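3.2 The tabletop and its objects

We should say something first about the table itself, because so much of what our participants told us came back to it. Earlier work on household tidying, including our own pilot in the Prista sessions, tended to treat the surface as a kind of blank page on which things simply happen to be lying. We have grown less and less comfortable with that view. A table has a back and a front, a near corner that people's sleeves catch on, and places where a thing looks at home and places where it looks forgotten. The arrangement we call the towel layout keeps a few everyday things together on a brown tabletop, and it is the one we return to most often in the sections that follow. 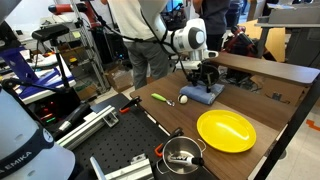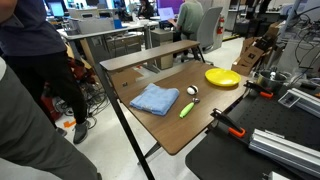
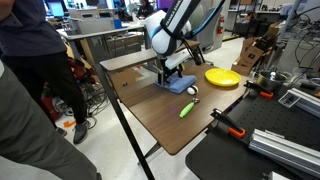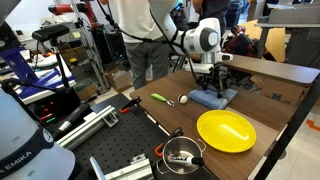 Figure 4. The towel layout from several viewpoints. The folded light blue cloth, the small white ball, the green-handled utensil and the round yellow plate are on the wooden table in all four views.

Our choice of objects was a long conversation, and a happy one. Shiuli Seneviratne, who ran the first round of interviews, had asked people to walk her through the last surface they had cleared at home, and she came back with transcripts full of things that did not belong together at all: a child's ball beside the serving spoons, a dish towel on top of the mail. We wanted a layout with some of that friendly muddle in it. A folded cloth has no fixed outline and invites patting and straightening. A plate wants to lie flat and be left in peace. A ball is forever threatening to go somewhere else, and a scoop, with its long handle, has a direction, so that people who cared about neatness very often wanted to turn it before they wanted to move it.

Participants were shown the layouts on a screen and asked two things in their own words: what they would pick up first, and where it ought to go. We collected 889 written replies, of which 800 could be coded. Most of those we set aside were either left blank after the first question or answered for a different layout from the one shown. Struan Gillies and the second author coded the replies separately and then sat down together over the disagreements, which took most of June and a great deal of coffee.

What struck us early on was how rarely anyone began with the cloth. People spoke of it almost as part of the furniture – something already folded, and so already dealt with. One participant wrote that a folded towel "has been put away once, it just hasn't been carried yet," and we have borrowed the phrase ever since. The loose small things drew attention first, and the ball above all. Those who chose the plate usually explained that it would make a good tray for everything else, an idea we had not planned for and were delighted to find in reply after reply.

The matter of where things ought to go proved harder. Our coding scheme, adapted from the Lloyd categories of household storage, has a slot for kitchen, a slot for linen and a slot for toys, and we had supposed these would be enough. They were a good start, but a fair number of replies described a place by its use instead of its name ("wherever the ice cream gets served," in one case), and these we eventually gave a category of their own. We also kept a note of replies that left an object where it was on purpose. It would be easy to count them as refusals, and in the pilot we did so, but on rereading we felt that leaving a thing alone is a tidying decision like any other and deserves to be treated as one. The remaining layouts, which swap the cloth for paper or for nothing at all, were coded in the same way and are taken up in Section 3.3.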